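Search this site Go

July — bench notes, suturing demos
Posted by Rosalinda Aquino

Back on the teleop console after lunch. Plan was more running stitches for the Trolura set, but I talked myself into interrupted ones because the Gastov policy still can't tie off and I want to know if it's the data or the model. My money is on the data. Two operators, two very different habits, and we pour it all in one bucket.

Hayashi's target is 2,000 demos by the end of the month. I don't believe the number matters much. Four clean ones from the same pair of hands would tell me more than a pile where everyone regrips whenever they feel like it.
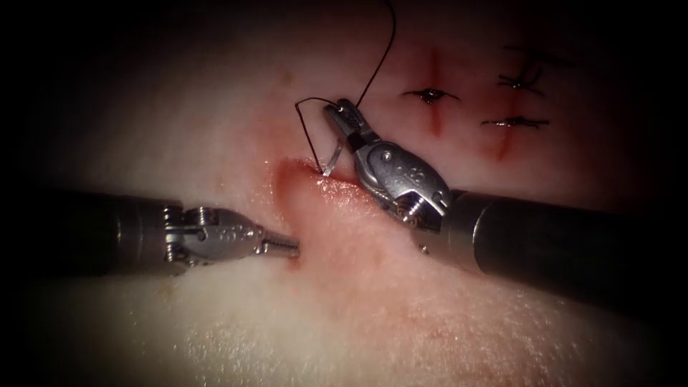
Needle entry is the part I trust least. On the console I go by how the tissue moves, and none of that lands in the log except as video. The policy gets joint angles and pixels and is supposed to guess the rest. Maybe it can. Clurport says it can — on their own pads, with their own thread.

To do: rerun the left arm calibration, tag every regrip by hand (ugh), hold back 2 sessions for testing and don't let anyone train on them this time. Ask Hayashi who set the clutch scaling.

Contact the lab | Copyright, all rights reserved | Back to top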